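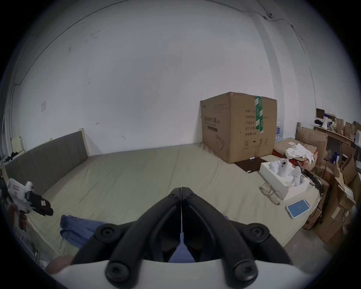 Leltus Grasp Planner 5

Leltus picks grasp points on soft items: clothes on a bed, a crumpled cloth, a bag. Jornico says it learned from 1465 recordings made with hand-held grippers in ordinary rooms. Fine, but I'd want to see it cope with thin metal glasses frames next to a phone before I paid for it.

Folded garments are the claimed strong point. Heaps of dark clothing are "supported" — whatever that means. Tarek Mansour's notes list 154 known faults, glare on clear plastic among them.

Licence: per arm, yearly
Trial: ask Jornico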